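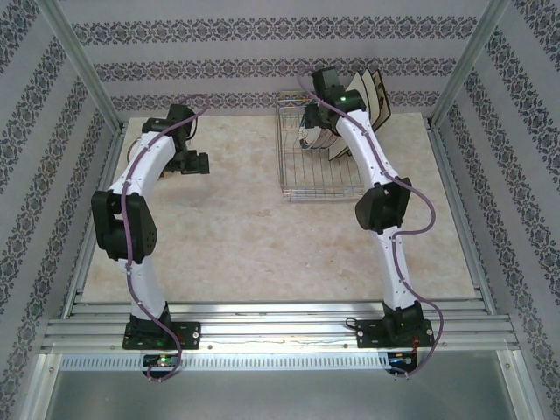

Plates in the rack, patterned wallpaper behind.

Dawber girls swim coach talks season, relays and a cold pool

The Dawber girls swim team wrapped up in February with a second place finish at the conference meet, 5 points behind Midumano. Best finish for the program in a while. We caught up with the head coach between practices, about ten minutes, standing up.

"I'm still kind of mad about it," she said. "Five points. That's one touch, one kid a little faster off the wall."

The meet finished 220-215. Dawber led going into the last relay and needed to beat Midumano there. Didn't happen. The coach went with two freshmen on the 400 free and says she would do it again.

"They earned it in practice. They cried, I hugged them, we ate pizza on the bus. They'll be back next year and they'll be mean."

The pool was a topic too. Built in 1975, same tile, same bleachers, heater that quits when it feels like it. For over 2 weeks in January the girls swam in water she called "lake cold." Some mornings they did dryland in the hallway instead. Planks, bands, stairs.

"You can't do starts in a hallway," she said. "I think our starts showed it, the first few meets anyway. By the Ginameo dual we looked fine."

That dual was the high point, she said. Dawber won both relays and the diving, and a senior took the 100 breast in her last home race. Loud crowd. Parents three deep at the rail.

Asked who surprised her, she went right to the backstrokers. "Nobody was looking at them. In December I wasn't ethier. Then they started dropping time every single meet."

Six seniors graduate, including both captians. The coach wants more kids out next fall and plans to visit the middle school before summer. No swim experience needed, she'll teach you flip turns.

And next year's goal?

"Midumano comes here. Our pool, our cold water. I want that one."

Spring conditioning starts in March 2025, after school, meet at the pool doors. Bring a towel and running shoes.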